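Prasia foam-lined tool case with hex key set

Home > Workshop > Hand tools > Cases and sets

Item no. 2184
In stock. Orders placed before Sunday evening leave our warehouse in the first post of the week.

The Prasia case is made for people who repair and adjust small things at a table: bicycles, sewing machines, flat-pack furniture, lamps, door handles. It is a black case with moulded foam inside, and the tools have green handles, so it is easy to see which tool is out of its place. We have sold it in our shop for six years and it is still the set which we recommend first to customers who ask for one case for the whole flat.

Each tool has its own cutout in the foam. The tools lie lengthwise, and you take them out by pressing the end of the handle lightly and lifting the other side. In the beginning the foam is quite tight. After some weeks of use it becomes easier, but the tools do not fall out when you carry the case closed.

The hex keys

The hex keys are kept in a holder of their own, in green and black plastic. You can put it in your pocket or leave it beside you on the table while you work, and the big case can stay on the shelf if you need only one key. The short ends of the keys are at one end of the holder. Pull the key straight out and do not turn it while it is still in the plastic, or the hole will wear and the key will sit loose later.

Please notice that the keys are metric. Customers with older machines from Britain or America sometimes need inch sizes, and for them we have the Manninen key set, which is sold separately and fits in the same kind of holder.

The screwdrivers

The shafts are plain steel and the handles have a soft surface with a harder core. The handle is rather thick for its length. People with small hands have told us that they got used to it after a few days, but if you can visit our shop you are welcome to try before you buy. The tips are hardened. They are not made for opening paint tins or for use as a chisel, and damage of this kind is not covered by the guarantee.

Working on the table

Open the case fully and put it to the side of your working hand. It needs a flat place, because the lid and the bottom do not lock in the open position. On a dark table small screws are easy to see, but black parts disappear at once, so we advise a light cloth or a shallow tray for them. The Voveo magnetic tray (see Accessories) is suitable for steel screws. It does not hold brass or aluminium.

Care

Wipe the tools with a dry cloth before you put them back. If they have been in water, dry them well and leave the case open until morning. A drop of thin oil on the steel parts is enough, two or three times in a year. Do not use solvent on the foam. Crumbs and metal dust can be taken away with a vacuum cleaner on low power, or with a piece of adhesive tape. A new foam insert can be ordered separately if the old one is torn.

Guarantee and returns

The guarantee on the hand tools is 6 years from the day of purchase. Keep the receipt or the order number. If a tool breaks in normal use, send us only the broken one and we will replace it, you do not need to send the whole case. Unused sets can be returned within one month, and the buyer pays the return post.

Spare parts

Single screwdrivers, single hex keys, the empty key holder and the foam insert are all available. Write the item number 2184 and the size of the tool in your message. In December the spare parts can take longer than usual, so please order in good time if the case is a present.

Customers also bought

Voveo magnetic tray, round
Manninen hex keys, inch sizes
Cledasance bench mat, light grey

The bench mat is cut from a roll and the edges are not sewn. It lies flat after one or two days, and you can wash it by hand in warm water.

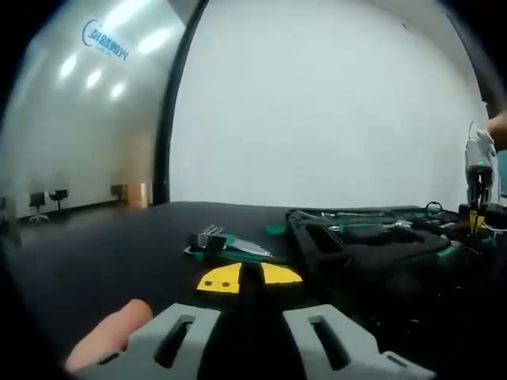

If you order the mat together with the case, we send both in one parcel and you pay the postage once.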